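Wrist camera views in sim - what counts as a valid episode?

gatau_mill
We're writing the house rules for our simulated pick tests before the June review. Draft says an episode gets thrown out if the target is out of the wrist view for more than 100 steps. We run 1000 episodes per task on the Verbruggen arm model. Is that too strict?

zunach11
Too strict for me. Wrist cameras lose the target all the time on approach. We only throw out on physics faults and log the rest.

portside_k
Disagree. If you log it and keep it, somebody averages it in later. Put the rule in writing before the run and stick to it.

gatau_mill
Typical wrist view from our set, fingers open over the tan surface, nothing between them:

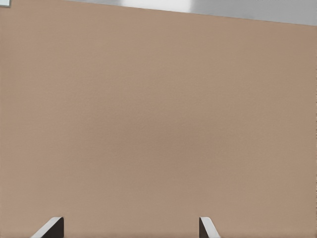 Should the random seed be written down for every episode, or only once for the batch?

portside_k
Every episode. A batch seed is only good if you replay the whole batch in the same order, and people don't.

zunach11
Agree on seeds. Still don't agree on the 100 steps. Our limit is 600 and it's only a flag. A person looks at the flagged ones and signs off.

etberg_fan
Whatever limit you pick, put the version number of the rules in the results file. We changed ours partway through the Etberg tests and had to rerun 11 tasks.

gatau_mill
OK. Flag at 100, human check, seed per episode, rules version in the header. I'll leave throwing out for physics faults only.

portside_k
Fine, but say who does the check - it shouldn't be whoever trained the policy.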